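Section 4: Setting up your rainwater tank and first-flush diverter

Welcome back, and well done on getting the base levelled, which is the hardest slog of the whole job. This section covers connecting the Gornirham tank to your downpipe, fitting the diverter and filling up for the first time. Set aside a dry morning for it, and rope in a mate if you can, as the downpipe is awkward to hold on your own while you're up a ladder.

The steps suit both the slimline and the round tank. Each holds 2,000 litres, and a full one weighs more than 2,000 kilograms, so please don't be tempted to fill it before you're completely happy with where it sits.

Before you start

Check that you have the diverter kit, the leaf strainer, two rubber seals, the overflow elbow and a tube of plumber's silicone. If you bought your tank through the Trenidgate depot before October, the seals will be in a separate bag taped inside the lid — plenty of people miss it and ring us in a panic!

CAUTION: Never climb onto or into the tank. Keep the lid locked whenever you walk away from it, even for a quick cuppa.

4.1 Fitting the diverter

1. Hold the diverter against the downpipe and mark the pipe at the top and bottom of the tee.

2. Cut the downpipe squarely at both marks with a fine-toothed saw, then tidy the edges with a bit of sandpaper.

3. Push the tee into place with the chamber hanging straight down. It should feel snug, though you shouldn't need a mallet.

4. Drop the ball into the chamber and screw on the end cap by hand.

5. Fix the chamber to the wall with the two brackets. Leave yourself enough room underneath to unscrew the cap, as you'll be doing that every few months.

NOTE: On older Flornau gutters the outlet is slightly oval. Alper Gezer on our help desk suggests warming the end of the adaptor in hot water for a minute, and it does go on much more easily that way.

4.2 Connecting the tank

6. Sit the leaf strainer in the inlet with its mesh facing up.

7. Run the pipe from the diverter to the strainer, keeping a steady fall the whole way.

8. Press a seal into the overflow opening, fit the elbow and point it well away from the house.

9. Run a thin bead of silicone around each outside joint and leave it overnight to cure.

4.3 First fill

10. Let the tank fill to the height of the tap, then check every joint for drips. If one is weeping, drain the tank, dry the joint and seal it again.

If you're using the Ertürk pump, leave it unplugged until the water is well above the outlet, and turn to Section 5 for priming.
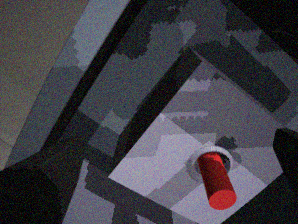

Once the joints have stayed dry for a full day, you can let the rain do the rest. Give the strainer a rinse after the first decent downpour, and empty the diverter chamber at the same time.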